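Kidham pinch it at the death in the Travari Shield
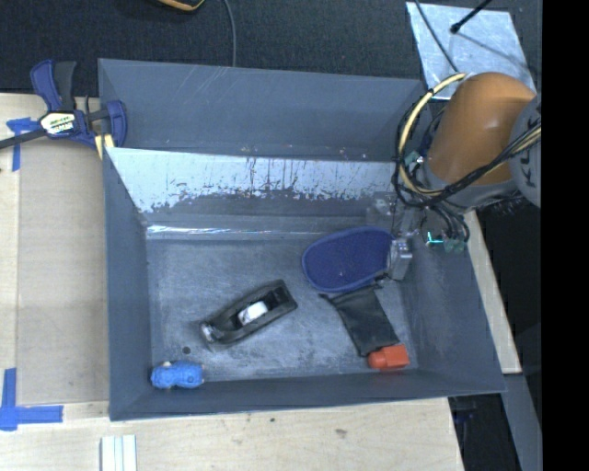

I've been going to the Travari Shield for years now and I still can't tell you why a charity basketball tournament in April gets me more wound up than anything on the telly. But it does, and last night my voice was gone by half-time.

For anyone who missed it, Kidham beat Dinberg by 2 in the final, on a baseline jumper that hit the front rim, sat up there for what felt like a week and dropped. The Dinberg bench had already started walking out onto the floor. They walked back again pretty slowly.

I should say up front that I'm a Dinberg person (grew up five streets from their old gym, the one with the dodgy clock), so take my colour commentary with a grain of salt. I thought we had it. We were up nine late in the third and the press was working beautifully, with Kidham throwing the ball into the seats and their coach using up his timeouts like he was trying to get rid of them. Then our starting point guard picked up her fourth foul reaching for a ball she was never going to get, and the whole thing went sideways.

That's the other thing about the Shield, if you're new to it. It's mixed teams, five on the floor, at least two women and two men at all times, and local rules say you can't sub someone off just to hide them from foul trouble until the next dead ball. People argue about that rule every year. I argued about it with a bloke in a Kidham singlet all the way through the third-quarter break, and then he bought me a sausage roll, so I suppose he won.

Credit where it's due, Kidham were terrific in the last quarter. Their centre finished with 30 and I reckon half of them came after everyone in the building knew exactly what was coming. Catch on the left block, one dribble, turn to the middle. We sent a second defender, we tried fronting, we tried standing on the spot where she likes to catch it. None of it made much difference! She was named player of the tournament and even our end stood up and clapped.

Earlier in the evening Eze won the third-place game quite comfortably, and I feel they deserved a bigger crowd than they got. It tipped off at 5.30, when most people were still stuck in traffic or in the queue for the car park. They play a lovely brand of ball, lots of cutting, hardly any standing about, and they've got a teenager on the wing who hit three from deep in the first few minutes. Remember Eze next year. They lost their semi in overtime and could easily have been in the big one.

The gym was packed for the final, nearly 400 according to the woman on the door, and it was warm enough that they propped the side exits open. Gold coin entry again, with the money going to the junior program, which means new rings for the outdoor courts and help with rego for kids whose families are doing it tough. I put in a bit extra and then spent the rest of my cash on raffle tickets. Didn't win the meat tray.

Now back to that last play, as I've been going over it all morning. There were eight seconds left, scores level, and Dinberg had a foul to give — and we didn't give it. I was yelling for it, the whole row was yelling for it. Maybe the players couldn't hear, or maybe they were scared of fouling in the act of shooting, and fair enough too. You're tired, it's loud, and the bloke with the ball is already past you.

So the Shield goes to Kidham for a second year running. The under-16s start their season on the same courts next month, and the canteen still needs people for the early shift.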